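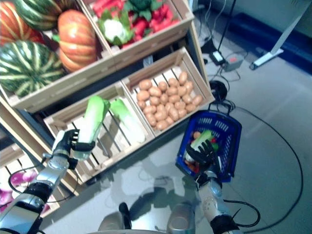 Print this page | E-mail this page

22nd July
By Revathi Rajan

Team Skevel: Project Report

Our assignment was to get a two-armed robot to do the grocery shopping. The full title in the course handbook is longer, but that is the gist, and it's what I told my parents.

We were three people. Genji Sakamoto did the hand control, Isamu Kaneko did the vision, and I did the schedule and the apologizing. The produce is fake, bought in one order after Isamu priced 300 tries' worth of real cabbage and went quiet. 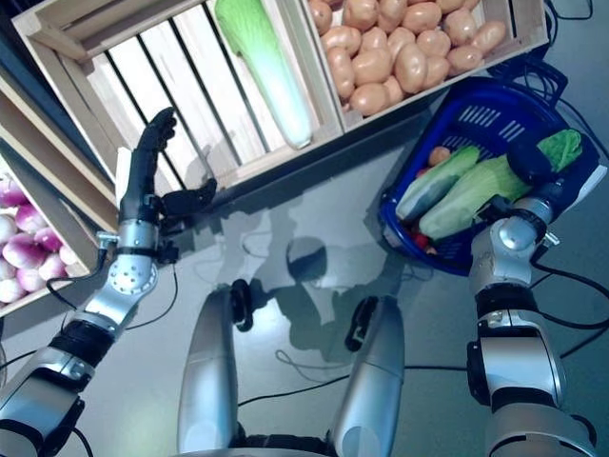

Genji's first plan was to write one grasp for everything. It lasted 2 days. A potato and a cabbage want different things from a thumb, and the thumb had its own views as well – mostly about overheating. So we split the work into separate grasps and let the operator demonstrate each one by remote control. Every demonstration was logged, including the ones where Genji sneezed.
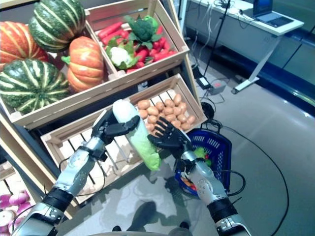 Napa cabbage took up more of the semester than any other item. It is long, it is heavier at one end, and our grasp planner kept picking the middle and hoping. We ended up allowing both hands on it, with one set of fingers curled over the pale end and the other gripping the middle from the side. Our advisor, Yoshinori Imai, asked if a shopper would do it that way. Isamu said his grandmother does.

Still to do: the handoff between arms, a basket that stays where we put it, and the 10 pages of appendix I promised for October.

Last updated 22 hours after the deadline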